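Search this site Go

A Circle, a Cube and 190 Lines of Planner

19 March 2019

The planning software at Tremero has a name, Kvaran, and a bug list that fits on one printed page. Most of what is on the page concerns the same few seconds of work: the time between deciding where an object should go and sending the arm to fetch it.

Tremero is a small company. It writes control and planning code for other people's robot arms and sells no hardware of its own. Its customers want to pick something up in one spot and put it down in another, and they want to change both spots without calling a programmer. Kvaran is meant to let them do that. The operator draws the target on the work surface with a marker, and the software works out the rest.

The test job has stayed the same since the first version. There is a whiteboard on a table, a circle drawn on the whiteboard and a red cube some distance away. The cube has to end up inside the circle. It sounds like a job for a beginner, and in a simulator it is.

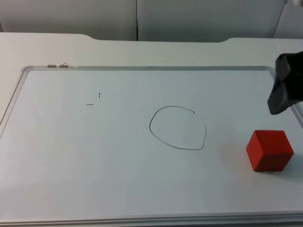
Photo: Tremero

The hard part on a real table is the circle. People don't draw round ones. They also don't always close them, and the first release of Kvaran would only accept a closed shape. If the pen stopped short of where it started, the software saw a long curved line with no inside, and it reported that there was no target. Customers found this annoying, with good reason. Anyone looking at the board could tell where the cube was supposed to go.

The fix was a separate module called Adia, which sits between the camera and the planner. Adia collects the dark strokes on the board and asks of each one whether its two ends point toward each other. If they do, and the gap is small next to the length of the stroke, it fills in the missing piece and passes the planner a closed outline. Short strokes get put in a different list. They are kept, in case the customer uses them as guides, but they can't be targets.

Then there is the question of where the middle is. The early code drew a box around the outline and took the center of the box. With a lopsided circle that can put the cube close to the line on one side. Adia now looks for the point farthest from the outline in every direction - the roomiest spot - and gives the planner that. The change took an afternoon to write and most of April to test, as every old recording had to be run through it again.

Color does most of the work of finding the cube. A saturated red on a white board is about as easy as vision gets, and the team makes no claims for that part. The trouble comes from the shadow. A soft gray shadow next to the cube can be read as part of it, and then the estimated center shifts to that side. Kvaran handles this by fitting the top face first and working down from there. The top face is lighter than the sides, so its edges tend to be easy to pick out.
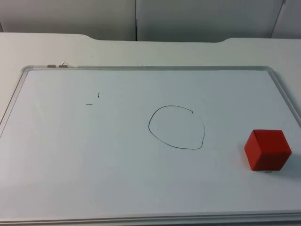

The planner itself is the shortest piece of the system. It is 190 lines long and builds each move from 4 stages: approach, grasp, carry and release. Each stage has a check at the end, and a failed check sends the arm back to the start of that stage. An earlier planner tried to solve the whole move at once. It made smoother paths, but when something went wrong the log was no help in finding out what.

The logs are where the tooling comes in. Bratelach, the company's replay viewer, lets an engineer step through a run and see what the software believed at each moment, drawn over the camera picture. The outline Adia found goes on top of the marker line. The cube's estimated position goes on top of the cube. When the two layers don't match, the fault is in perception, and when they match and the move is still bad, the fault is further down. The archive holds 2045 runs so far.

Two items on the bug list are marked for the next release. One is reflections. A glossy board under overhead light has bright patches, and a thin marker line crossing one can drop out of view. The other is small specks inside a target. Adia ignores anything below a set size, but the size is fixed, and it ought to depend on how far away the camera is mounted. For now the installer types in the camera height by hand, and the manual has a page on how to measure it.

Contact us | Copyright 2019 | Back to top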